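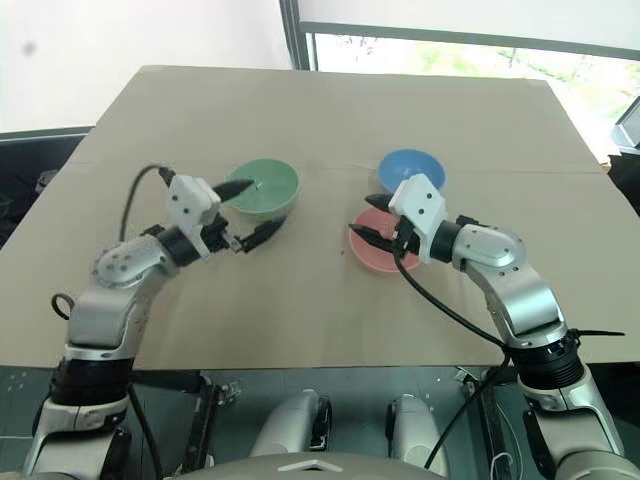

4. Preparar a mesa e as taças

Antes de abrir o primeiro saco de farinha, eu trato sempre da mesa. Parece mania, mas poupa-me imenso trabalho depois!

4.1. Tire tudo da mesa, menos as três taças: a verde, a azul e a rosa. O livro de receitas, o telemóvel e a chávena de café vão para a bancada.

4.2. Ponha a taça verde à esquerda. É nela que a massa cresce, por isso gosto de lhe deixar bastante espaço livre ao lado (vai precisar dele para polvilhar e estender).

4.3. Ponha a azul à direita, mais ao fundo, e a rosa à frente dela. Na azul vão os líquidos, na rosa vão o sal e o fermento. Podem ficar quase encostadas, eu até prefiro assim.

4.4. Pouse a balança Weveo na bancada, ligue-a e espere pelo zero. Só depois ponha a taça em cima e carregue em TARA.

Nota: a minha balança vai até 3000 g. Para uma fornada normal do pão Grukness nunca passo dos 2000 g, já com a taça incluída.

4.5. Pese 155 g de água para a taça azul e 141 g de massa-mãe para a verde. Se a massa-mãe vier direta do frigorífico, deixe-a quase uma hora cá fora – em novembro, na minha cozinha, às vezes mais.

Cuidado: não junte o sal à massa-mãe nesta fase. Fica na taça rosa até ao passo 5.3. Já me enganei nisto mais vezes do que gosto de admitir...

4.6. Passe um pano seco pelo tampo e baixe o estore se o sol bater na massa.

Nota: se só tiver taças da mesma cor, cole uma etiqueta em cada uma. Eu habituei-me às cores e agora já nem penso, vou à rosa buscar o sal de olhos fechados.

Quando tiver tudo pesado, avance para a secção 5 (Primeira mistura).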